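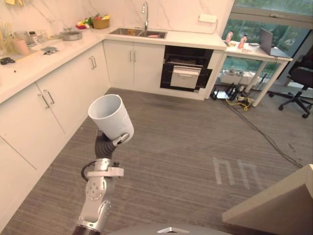
Descaling tablets vs plain vinegar, are the tablets a scam?

vinden508
My kettle has a white crust on the bottom and the tea has bits floating in it. The store wants real money for a box of 5 tablets. Has anyone compared them with vinegar, or are we all just trusting the box?

Kalogeropoulos
Tablets are citric acid with a markup. Buy the powder.

brilham_tea
Disagree. I used vinegar for years and every cup tasted like salad for 2 days after. Tablets rinse clean.

vinden508
Did you rinse more than once, though? "Tastes like salad" isn't much of a test.

brilham_tea
Yes, I rinsed it. I do know how to use a faucet.
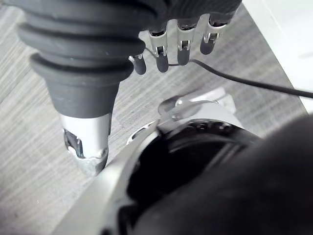
Welby
Hard water is the real problem and neither of you is fixing it. I've had crust back by December after a full clean in the fall. Filter pitchers get sold as the cure and I don't buy that either, mine made no difference I could see. One tip whichever acid you use: don't slosh it around over gray striped carpet like the one in my picture. Do it at the sink.

Kalogeropoulos
What pitcher? Some of them barely touch hardness.

Welby
The cheap one. So maybe that's on me, but the label promised plenty.

vinden508
Fine, trying powder first. Not convinced by any of you yet.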